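Trerby to try towel-folding arm at Uvness laundry, and says plainly what it cannot do yet

For release: December

Trerby, the linen hire firm that supplies hotels, care homes and swimming pools from its Uvness laundry, is to spend the winter finding out whether a robot arm can take on part of its towel folding. The firm has read a good many announcements about machines of this kind and believed few of them. It would like its own to be judged on what happens on the folding floor.

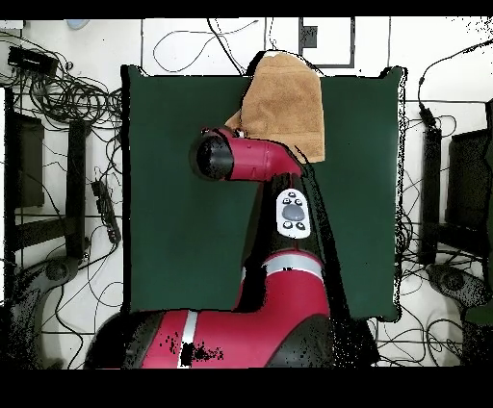
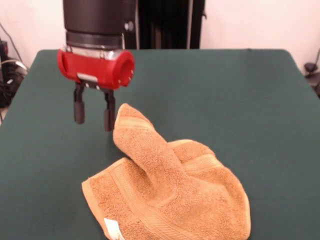
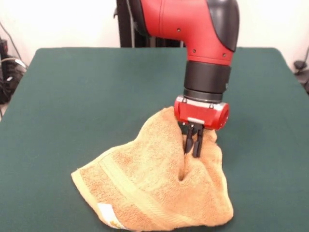 A red and black arm and a tan terry towel on a dark green surface.

The trial, known inside the firm as Tidura, will run for 12 weeks. It covers hand and bath towels only. Sheets and duvet covers already go through the ironing line and will carry on doing so. Staff clothing, bath mats and anything with a button will still be folded by hand.

Folding is the part of the laundry that has changed least. Washers load themselves from overhead bags, and the dryers have emptied on to a belt for years. At the end of that belt are people, standing, who pick a towel out of a heap, find a corner, shake it and fold it in thirds. On a normal shift the Uvness laundry folds 3,367 towels this way. It is dull work and it is hard on wrists and shoulders. It is also more skilled than it looks, as every manager who has been put on the belt at Christmas can confirm.

Kausar Mughal, operations manager at Uvness, asked for the trial and has kept her expectations low.

"I've sat through a lot of sales talks," she said. "You get a film of a machine folding one towel, with music over it, and then you ask how long it took and the room goes quiet. A towel has no shape of its own. It comes out of the dryer twisted up with its neighbours and it never lands the same way. If an arm can get hold of one, open it out and fold it square, I'd like to see it do that on a wet Monday's worth of work before I say anything nice about it."

Trerby has set a target of 200 acceptable towels a shift by the end of the trial. That is a small share of the day's work and the firm knows it. A towel will count as acceptable only if it passes the same check as a hand-folded one: edges level, hem inside, care label hidden, and flat enough to stack. Towels that a member of staff has had to rescue or refold will be left out of the total. The firm will publish the weekly results to all staff on the canteen board, including the bad weeks.

Two people from the folding team will work with the arm on each shift. They will feed it, check what it produces and stop it when it goes wrong, and they will be paid at the machine operator's rate while they do so. Places were offered to the whole team first. No outside staff have been brought in to fill them.

What the trial means for jobs was the first question asked when it was put to the team, and Trerby has tried to answer it without the usual soft wording. No one will lose work or hours during the 12 weeks. The firm has also agreed in writing that there will be no forced job losses in folding for 2 years, whatever the results. It has made no promise beyond that, and says it would be foolish to make one.

Atif Sethi, who has folded at Uvness for most of his working life and speaks for the team in talks with management, welcomed the written terms and little else.

"We're told it will take the boring bit away," he said. "Fine. But the boring bit is also when you have a chat and get your breath back. If all the easy towels go to the arm and we're left with the tangled ones and the odd sizes, the day gets harder and the numbers on the wall stay the same. So we've asked for the hand-folding rate to be looked at again halfway through, and we'll be holding them to it. I've got nothing against the arm. I just don't want to be compared with it."

That review has been agreed. The hourly rate expected from hand folders will be frozen during the trial, and shift leaders have been told not to use the arm's figures when talking to staff about their own. Time spent clearing faults will be logged as work. Staff will be asked about aches and tiredness at the start and at the end, with the answers collected without names.

There is the matter of cost as well. Trerby is hiring the equipment for the length of the trial and has not agreed to buy it. A second site at Berge had been pencilled in for the spring, but that plan has been shelved until the Uvness results are in. If the arm falls well short of its target, it will be sent back, and the space will return to being what the team wanted in the first place – somewhere to park the cages.

Customers should notice no change to deliveries. Any hotel or care home that would prefer its towels to be kept out of the trial can ask its usual contact at Trerby, and no reason need be given.

Ends

Notes to editors

Trerby hires out and launders linen from sites at Uvness and Berge.

Kausar Mughal and Atif Sethi are both available for interview. Requests to visit the folding floor should go through the Uvness office. Visits are after 2pm, when the early shift has cleared the belt.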